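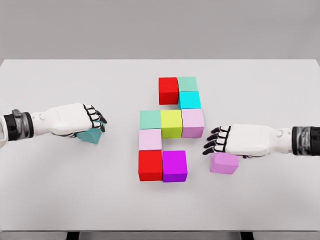 Notebook 2, p. 65

April, a quarter past eleven at night

Sosovura has two hands, fourteen joints' worth of opinions, and no idea when to let go. I have spent the whole evening in the simulator watching it push toy blocks around a white table that does not exist, and I am as tired as if I had carried them myself.

The job is simple enough that I was embarrassed to write it down for Niven. Cubes in the middle, flush, no gaps except the ones we ask for. Left hand brings one in from the left, right hand from the right. With the teal in the left and a pink near the right, the zigzag looked so tidy that I went to make tea. Mistake.

When I got back the run had stopped itself, and the log had 4,000 lines in it, nearly all the same line. Contact force over limit, left index. Contact force over limit, left index. It reads like a man complaining about his knee. The left hand had gone on squeezing the teal cube after the release command, the solver had objected, and the cube had left the table at a speed I would prefer not to see from anything in a real room. It ended up under the floor. I found it by its coordinates, still falling, and felt a little sorry for it.

What bothers me is the stop. The watchdog is supposed to open both hands within 65 milliseconds of the first bad reading. It opened the right one beautifully. The left one it left alone, and then reported that both were open. I can live with a hand that sticks. A hand that sticks and a safety check that signs off on it is a different kind of evening.

Called Roman Krawczyk, who was awake, because he is always awake. He asked whether the left hand was using the old De Haan grip file. I said of course not. Then I looked. In that file the finger signs are flipped, so "open" means "close, please, and harder." And the watchdog doesn't check the fingers at all, only whether the command went out. I wrote that check. It was in January and I remember being pleased with it.

So the file is gone, and the check now reads the joints themselves. Three runs since, teal cube still above ground each time. Drulumum wants the real arms switched on next week. I told them the left one stays unplugged until I have made it fail on purpose and watched it let go.

Tea was cold. Drank it anyway. Must ask Roman who else still has a copy of that file.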